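Print this page | E-mail this page

Tevwood Robotics Workshop
Progress report to the Cidholm Fund, second period
July 19, 2024
Prepared by Eetu Huttunen

Since the last report, most of our time has gone into the open day that was listed as a condition of the second payment. It was held in May at the Tevwood site and ran from ten in the morning until late afternoon. We had 142 visitors signed in at the door, against the 100-odd we had planned chairs and coffee for. Of those, 34 filled in the feedback card.

Visitors came in groups and were taken through three stations. The first was a talk on how an arm is taught a household task by repeating it. The second was a live run of the sorting task, with a person at the controls. The third let visitors try the controls themselves, with the arm set to its slowest speed. The third station was the one people lined up for, and by noon the line had reached the front door. We added a second operator there after lunch, which helped.

The live run did not go smoothly all day. The software we use for planning moves, Clultitz, had been updated the week before, and the arm stopped partway through the task in three of the morning runs. Nuno Bragança went back to the older version during the lunch break and the afternoon runs finished. We should have frozen the update earlier and will do so before any future demonstration.

Comments on the cards were mostly about access and sound. Several people at the back could not hear the operator. Two asked for a schedule on the wall. A former Honda line worker left a full page of notes on guarding and stop buttons, and we have since moved one stop button closer to the operator — he was right about the reach.
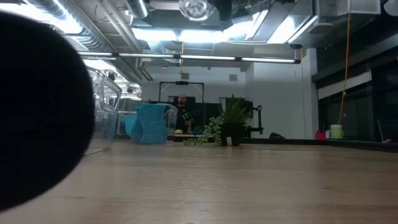 The work area is still arranged the way we want it for visits, with operators at separate work surfaces and the task items kept to ordinary things. Nuno chose these with the fund's home-help aim in mind, and we have avoided made-for-purpose test blocks. The blue sponges and clear plastic containers on the near table are typical of what we use, and the clear plastic is the harder of the two for the vision software, mainly under the bright overhead lights. Glare on the glossy tabletop adds to this. We plan to test a matte cover before the next visit and will report the results.

Spending for the period is within the approved budget. The one line that went over was printing, and it was covered from the catering line.

Still to do in the next period:
- a small speaker and microphone for the live run
- a printed schedule at the entrance
- a return visit for the Cidholm Fund staff who could not attend in May — dates to be agreed

The full set of feedback cards has been scanned and can be sent on request.

This site uses cookies to remember your settings. Accept | Learn more

Contact us | © 2024 Tevwood Robotics Workshop | Back to top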